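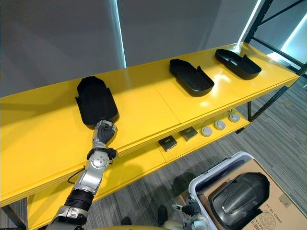
How far apart should trays sit on a two-level shelf?
Far enough that each one can be lifted by its rim without touching the next. On our unit that works out to roughly 90 mm.

Notes from the Lockyer workroom, compiled by Noreen Sethi in November. The yellow shelving has a top level for the black molded trays and a recessed lower level for small parts. The top is built from flat panels joined end to end – check the seams for level before loading.

Trays are set down at an angle to the front edge. Silvana Figueiredo tried them square to it and went back to the angle after three shifts. Small parts stay on the lower level and are put back

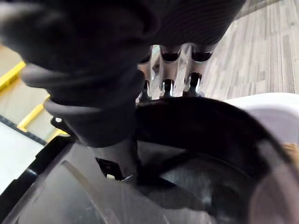 before the trays are moved again. Ribbed and slotted pieces collect dust in the grooves – brush along the ridges, then wipe the rim.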